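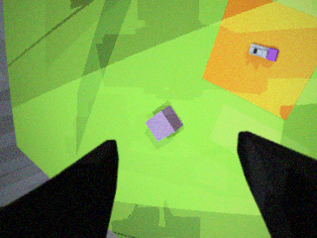 Issue 9, page 2

FOR IMMEDIATE RELEASE

Madstead, 19/07/2022. Amach today puts out its new set-up and care routine for the Skurnia cell. Free to all current users. Replaces the old sheet, which had got long and which most sites had stopped reading.

What's changed: the gripper check now comes first. Jaws fully open, look at both fingertips from above, compare. Then a slow close on nothing, then on a small block. Whole check takes 9 minutes once you've done it twice. The old one took 30.

Trial run in simulation first, same arm, same moves, so a bad offset gets found before any real fingers meet a real bench. Gouveia, who supply the spares, have agreed the wear limits and will print them on the bag.
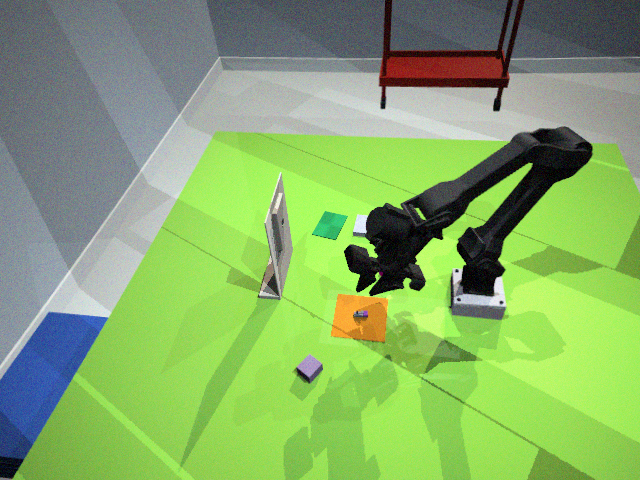
Base bolts are the other big one. Too many calls to our service desk end with a loose mount, and no amount of re-teaching will cure that. In the rendered cell the arm stands on a light grey block with small screw holes near its corners, and the routine starts from those corners: check each fixing, wipe the top face, then jog the arm out over the middle of the green surface with the jaws down and spread. Watch the base, not the gripper. Repeat every 60 days, or after any knock however small.

Spares kits to follow in November. Exisiting service contracts not affected. Copies from the Amach service desk, Madstead.

ENDS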